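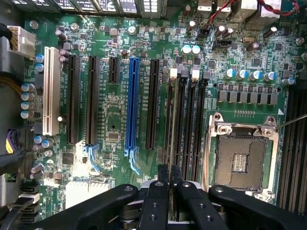 4.3 Dosierung des Luftporenbildners einstellen

Gilt für Dosieranlagen Sandura mit Steuerung Warnix ab Softwarestand 7. Stand: Juni 2018

1. Mischer leerfahren und Steuerung auf Handbetrieb stellen.

2. Vorratsbehälter aufrühren. Rührwerk 30 Minuten laufen lassen, danach Entnahmeleitung entlüften.

3. Im Menü »Zusatzmittel« den Kanal LP wählen und den Freigabecode 2049 eingeben.

4. Dosiermenge in Prozent vom Zementgewicht eintragen. Maßgebend ist der Wert aus der Erstprüfung.

Hinweis: Fließmittel und Luftporenbildner nie über dieselbe Leitung zugeben. Der LP-Bildner wird mit dem Anmachwasser dosiert, das Fließmittel erst nach der Wasserzugabe. 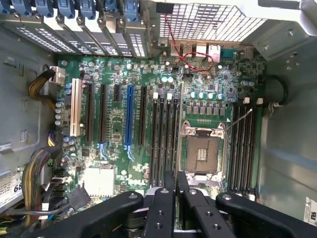

5. Probemischung herstellen und Luftgehalt am Frischbeton im Druckausgleichsverfahren bestimmen.

6. Bei Abweichung vom Sollwert die Dosiermenge in kleinen Schritten korrigieren und Schritt 5 wiederholen.

7. Werte im Mischprotokoll speichern, Steuerung auf Automatik zurückstellen.

Achtung: Konzentrat reizt Haut und Augen. Schutzbrille und Handschuhe tragen.

Nach einem Stillstand von mehr als 72 Stunden Leitung spülen und ab Schritt 2 neu beginnen.

Bearbeitet: V. Gisler, geprüft: N. Schnyder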